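The Block Drawer Gets a Budget

Spring accounts are in, and the smallest line in them is once again the one we get the most mail about.

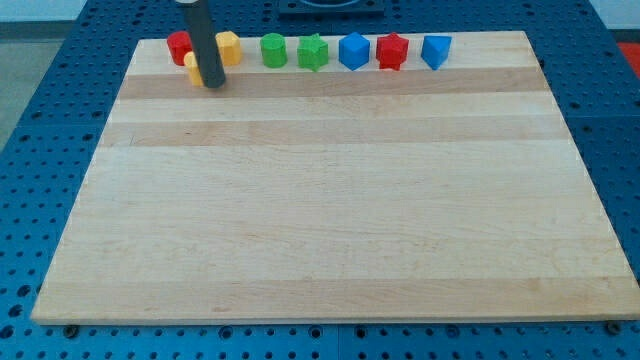

Do the blocks have to go back in the same order every time?
Any order will do, as long as they end up in one line along the far side of the board and all the pieces are there when you close up.

We ask because the returns shelf at Rudstead has developed opinions. Over the winter somebody taped up a color chart, somebody else taped a different chart over it, and for most of February the blocks were sorted by a system that only made sense if you stood on the radiator side of the room. Both charts have been retired. The tape marks, sadly, are permanent.

The Flilside branch now has 65 sets on loan, up from a number we would prefer not to print. Small colored blocks go missing at a steady rate, mostly into coat pockets, and red goes first. We have no theory about red. If you find one in the wash, the return slot takes them day or night, and we will not ask how long you had it.

Replacements and a fresh coat of oil for the older boards came to $1,219 this year. Members who remember the Great Beeswax Experiment will be pleased to hear that we bought plain oil – the kind that dries. Please don't add your own. Please also don't put a board in the dishwasher, a sentence we had hoped to drop from this newsletter by now.

A word on moving the pieces. Hutsuliak rules, which most of the evening group plays, say a nudge counts as a turn. Jorkivix rules say it doesn't, and that you owe the table an apology. Either is fine with us, but settle it before you start. The argument in November ran past closing and the heat had already gone off.

Sets can be borrowed for three weeks. The waiting list is on the clipboard by the door, under the other clipboard.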